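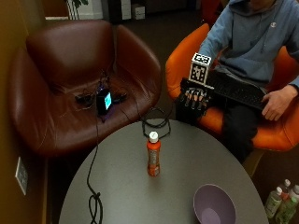 Glove and marker cube at the round table, bottle and bowl set out. Fixed camera.

From: Oona Karppinen
To: gripper-trials list
Subject: Re: glove input vs keyboard for the two-finger gripper

On 11th May Nizar Dabbas wrote:
> Has anyone got results yet on the glove against plain keyboard jogging?
> We have to tell Fuston which controller we want and I'd sooner not
> guess. Also, does the cube on the back of the hand track well enough
> with one camera, or do we need a second? Jörg says two, Mathias says
> one and a better lens.

Nizar,

Results so far, from the April sessions and the ones since.

Both methods use the same two objects, the drink bottle and the purple bowl. The operator sits in the orange chair with the keyboard across the lap and the glove on the right hand. Keyboard jogging is slower but it stops where you tell it to. With the glove the approach to the bottle is much quicker and the last few centimetres are worse, as small hand movements carry straight through to the wrist of the arm. Ida turned the scaling down to half for the final approach and that helped. I'd like it on a key so the left hand can switch it.

The bowl is harder either way. The Condden fingers are too thick to get a clean pinch on the rim and they tend to tip it. The Gotevska fingers are thinner and do better, but they slip on the bottle if you grab it above the label. If we have to choose one set, I favour the Gotevska with rubber pads.

On the camera: one is enough while the cube faces it. We logged 1,426 grasp attempts in total and most of the tracking dropouts came when the operator rolled the palm up, which hides the marked faces. A second camera would fix that. A better lens won't, sorry Mathias. Before we spend the money I'd try moving the existing camera higher.

Other things to know:

The glove needs recalibrating each time it's put on. Skip it and the index finger reads half closed at rest.

Keep cables off the tabletop when the arm is live. I still have to find a longer route for mine, at present they come over the edge from the armchair.

Log files over 500 MB won't open in the Idahosa viewer. Split them first.

My answer for Fuston would be the glove with the keyboard kept as a fallback, provided they let us change the scaling ourselves. Jörg, can you ask them that? I can't find it in the manual.

I haven't tested left-handed operation at all. If somebody wants to, the glove we have is right hand only.

Oona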